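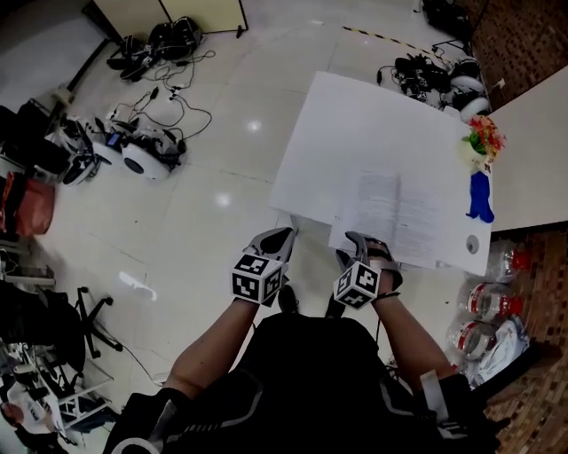

head view, both marker cubes in sight over the paper sheet

On Saturday the Urel list wrote:
> We see the wrist pose jump when one hand is low and near
> paper with print on it. Is the cube detector picking up
> false corners from the text? We run Pamness with the
> default settings.

Same thing at our end. I replayed one Droltholm session, 2,922 frames, and the right cube lost its pose in 235 of them. The left cube had 17 bad frames in the same run.

I don't think the text is the cause. With the page masked out, the count stayed the same. What did help was the tilt check. Pamness throws out a face if it is turned too far from the camera, even when a second face gives a good fit. I moved that check to after the two faces are merged, and the right cube went down to 10.

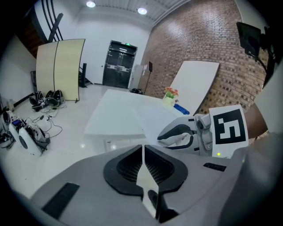

gripper view, marker card beside the jaw

The card on the gripper goes through a different code path, so the patch does not touch it. I have not tested it with Thongsuk logs. If you have a short one with a lot of wrist roll, please send it.

The patch is on the tilt-order branch.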